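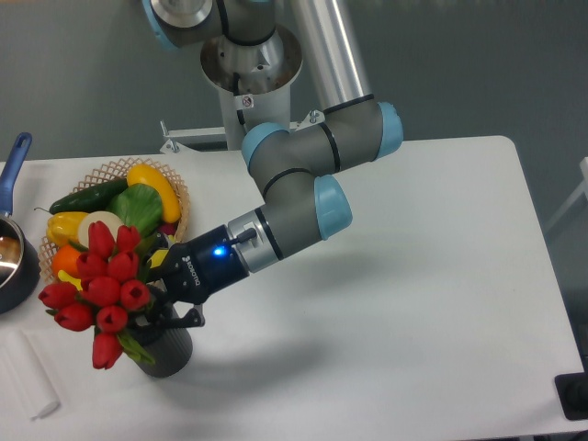 Why do people keep cut flowers on the kitchen table when they need that table for so much else? Most of the people we spoke with said the flowers made the room feel looked after, and that they would sooner eat with their elbows tucked in than move them.

4.2 Flowers among the groceries

We had not planned to write about flowers at all. The home visits were meant to follow food from the shop bag to the plate, and it was Giorgia Mancuso, reading through the February notes, who saw how often a vase came up in them. People would be telling us where the onions went and then, without any prompting, they would be telling us about the tulips – who bought them, how long they lasted, whose turn it was to change the water. We went back to five of the households and asked them to say more, which they did very kindly and at some length.

In three of the five, the flowers shared the table with a basket or bowl of produce, an arrangement of the kind shown in Figure 7, with red tulips in a dark ribbed vase and a wicker basket of artificial vegetables next to it. Artificial produce came up in two of the homes, and its owners were fond of it. One woman in Edetti had kept the same false peppers through two moves and dusted them along with the picture rails. Her neighbor thought this very silly, and told us so while pouring the coffee.

Figure 7. Tulips and a basket of artificial vegetables on a white table.

Households in Drotow spoke about the table a little differently. There the vase was put away for weekday meals and brought back for company, and the older members of the family could say just where it belonged. Mehrangiz Mirzaei, who carried out most of these second interviews, has suggested that the habit goes back to smaller kitchens, where one surface had to serve for cooking, homework and guests. We find this likely, though our notes are too thin to settle it, and we come back to the point in Section 5.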